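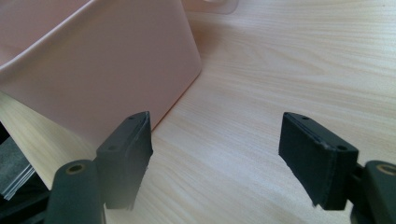
Opened by: Price, bench evaluation | Ticket 300 | Product: Trelteo hand-held gripper kit, trial unit | Status: Waiting on vendor

Summary: pad wear and doubtful grip on thin plastic walls. We have the kit on trial through April and I need a straight answer before we decide on buying.

Setup: pale wood table, pink plastic container, fingers parted wide on the near side of it. Pads as supplied, two screw holes per pad, nothing changed by us.

What I see on the pads: a frayed or rough spot on the left one, near the lower right side. A small nick on the lower edge of the right one. Your product page says the pads are good for "long daily use." How long is that? The page gives no number and neither does the manual.

Log

9:15 Tried to pick up the container by its rim. 38 tries, 15 slips. The sales sheet calls this kind of item "easy."

10:40 Wiped both pads with a damp cloth as the manual says, let them dry, ran another short set. No change I would put my name to.

11:05 Checked pad screws. All snug. Trigger travel feels the same as on day one.

1:30 Vendor reply, Trelteo support: "Slips on smooth plastic are usually a matter of technique. Please approach squarely and close slowly."

1:50 Already doing both. If the tool needs a trained hand for a plastic tub, the sales sheet should say so. Asked again about pad life.

3:20 Vendor reply: offers the Brumia soft pad set at extra cost. No test results attached. I asked for some.

4:10 Nellano sells pads that are meant to fit the same screw spacing. Haven't tried them, and I'd want it in writing that they don't void the trial terms.

Still open:
Expected pad life, as a number
Whether the fray and the nick count as normal wear
Replacement pads under the trial, yes or no

Please don't close this ticket on the technique answer.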